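3.2 Work surface and enclosure

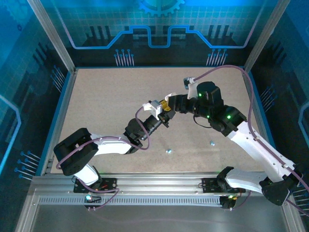
Chie Kuroda
Research Engineer, Kawaguchi Laboratory

Figure 3. Work area with its speckled tabletop, blue circuit-themed walls and front rail.

The surface under study is a beige speckled tabletop (Figure 3). An aluminum rail runs horizontally across its front edge and carries the black mounting plates. The walls of the enclosure are blue with a circuit theme.

Speckled finishes are common on benches and kitchen counters, where they hide crumbs and fine scratches. The same property makes small residues hard to rate by eye. We therefore scored surface cleanliness on a scale from 0 to 100, using the Ralis wipe test described in Section 2. Each sheet was divided into 39 cells, and every cell was rated separately by two raters.

Wear was assessed after 3,000 wiping cycles. Gloss loss stayed below 6 percent in all cells except those next to the front edge, where dust collected against the rail and was dragged back over the finish. Yagi reported a similar edge effect for the Grulleo counter samples. Edge cells are listed separately in Table 4 and are left out of the means.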